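Home > Forums > Gadgets > Robots > Log in

Can they do chores yet?

pollyanna_k
Over 500 quid a month my brother reckons, to lease one of those Lotar things. And can it tidy a desk? Genuine question - would you trust one with the kids' school stuff? 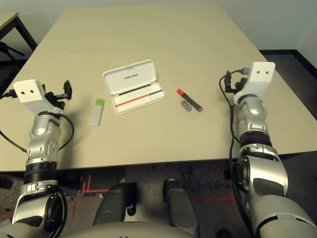 wrenchboy
Small fiddly stuff is the hard bit imo. We trialled a Utance at work, 80 bolts in a tray, fine all day, then you hand it a rubber and it's lost. So a pen case, marker, highlighter and little grey eraser is a fairer test than folding towels. Towels dont roll off.

ximena_carrasco
Disagree. Towels are worse, they've no shape. A hard case with a lid is easy - it stays where you put it.

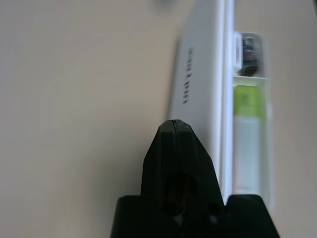
Re: Can they do chores yet?

wrenchboy
Easy?? Try shutting a lid without knocking everthing out. My Montecinos arm managed it 100 times out of 200. And that was with me lining it up.

kettle_on
Half isn't bad, beats my teenagers

ximena_carrasco
Half is useless in a kitchen tho. Shop floor maybe - you can fix the lighting, fix the tray, same job every time.

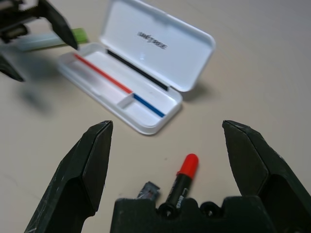

Houses move about. Someone leaves a bag on the worktop and your nice routine is gone. Ask me again in September when the Kisine update is out.

pollyanna_k
So that's a no then. Keeping the hoover.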